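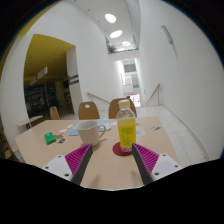
Auf einem Tisch, an dem alle sitzen, bleibe immer etwas liegen, sagt Kimie Ogura, meistens Papier, und die Tasse werde dann eben dazwischengestellt. Wer die Platte hell haben wolle, müsse sich um die Ränder von Flaschen und Bechern früher kümmern als um die Zettel.

Gendevmont stattet Pausenräume in Zosevham mit Untersetzern und Ablagen aus

Zosevham, 18. Oktober 2020 — Der Büroausstatter Gendevmont hat die Ausstattung der gemeinschaftlich genutzten Pausen- und Besprechungsräume im Bürohaus Jiltden abgeschlossen. Insgesamt 172 Tische erhielten runde Untersetzer und eine Ablage für Kleinteile. Die Tische selbst und die vorhandenen Stühle bleiben in Gebrauch.

Anlass war eine Bestandsaufnahme im Mai. Dabei zeigte sich, dass viele der hellen Tischplatten Ringe von Getränken aufwiesen, vor allem an den Plätzen nahe der Tischkante. Ein Teil der Flecken ließ sich mit einem feuchten Tuch und etwas Seife entfernen. Bei 21 Tischen musste die Oberfläche neu behandelt werden. Die Arbeiten wurden über den Sommer verteilt, damit immer genügend Räume offen blieben.

Die Untersetzer gehören zur Reihe Ruawai, die Gendevmont bisher nur in kleinen Mengen geliefert hat. Für Jiltden wurden rund 600 Stück bestellt, einschließlich einer Reserve im Materialraum des Erdgeschosses. Bei der Farbe fiel die Wahl auf ein dunkles Rot. Auf einer hellen Platte ist der Untersetzer damit auch dann gut zu finden, wenn eine durchsichtige Wasserflasche darauf steht und ringsum bunte Karten und Zettel verteilt sind.

Hellere Töne waren ebenfalls im Gespräch. In einem Probelauf wurden beige Untersetzer jedoch häufig übersehen oder zusammen mit Unterlagen vom Tisch genommen und in anderen Räumen abgelegt. Einige tauchten erst Wochen später in Aktenordnern wieder auf.

Zur Ausstattung gehört je Tisch eine flache Ablage mit niedrigem Rand. Sie ist für Dinge gedacht, die nach einer Pause oder Besprechung liegen bleiben: Karten, kleine Schachteln, Notizzettel, lose Blätter. Was am Abend noch in der Ablage liegt, wird bis zum nächsten Mittag aufbewahrt und kann am Empfang abgeholt werden. Getränke sollen nicht in die Ablage gestellt werden.

Die Hausordnung wurde an drei Stellen ergänzt. Volle Flaschen und Tassen stehen auf einem Untersetzer. Leere Flaschen kommen in den Kasten neben der Tür, Tassen in die Spülmaschine. Papier, das niemand mehr braucht, gehört in den Papierkorb und nicht an den Tischrand. Die Holzstühle mit runder Lehne, die in mehreren Räumen in Gebrauch sind, werden nach der Nutzung an den Tisch geschoben. Dabei ist ein kleiner Abstand zu lassen — die Lehnen haben an manchen Tischen die Kante berührt und dort Druckstellen hinterlassen.

Im Haus arbeiten derzeit 575 Personen. Die meisten nutzen die Pausenräume täglich, viele bringen ihr Wasser selbst mit und trinken Kaffee oder Tee aus den Tassen des Hauses. An den Öffnungszeiten der Räume ändert sich nichts.

Hinweise zur Pflege

Die Untersetzer werden mit lauwarmem Wasser abgespült und liegend getrocknet. Für die Spülmaschine sind sie nicht geeignet. Die Tischplatten sollen nebelfeucht gewischt werden, Scheuermilch und raue Schwämme sind zu vermeiden. Frische Kaffeeränder lassen sich in der Regel ohne Reinigungsmittel abnehmen. Bei älteren Flecken bittet Gendevmont um eine kurze Meldung mit Raumnummer, bevor eigene Versuche unternommen werden.

Ersatz für verlorene oder beschädigte Untersetzer gibt der Empfang aus. Eine Unterschrift ist dafür nicht nötig.

Die Reihe Ruawai ist ab sofort auch für andere Kunden in Dunkelrot erhältlich. Die Ablagen können einzeln bestellt werden, die Untersetzer in Sätzen zu vier oder acht Stück. Muster liegen in den Geschäftsräumen von Gendevmont in Zosevham aus.

Kontakt für Rückfragen: Gendevmont, Pressestelle, Zosevham

Abdruck honorarfrei, Belegexemplar erbeten.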